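Arm Notes: Simulator First, Workshop Second

Last updated: April 1, 2020
2 min read 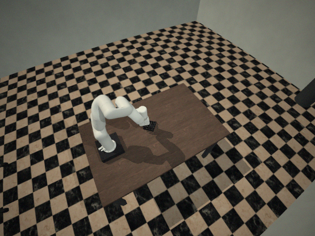
So the garage build is on hold while the last parts make their way to me, and I've been living in the simulator instead. I've got the arm reaching down to a little black block on the table, over and over, while I fiddle with the wrist angle. Run 12 was the first one I liked! Villads Lykkegaard thinks I'm still coming in too steep - he may be right, so I'm dropping the speed to 60 percent and trying a flatter approach tonight. The real bench gets bolted down in May (I've bought six bolts and need seven, of course). If you have a spare M8 lying around, drop me a line.

- Evaristo Tovar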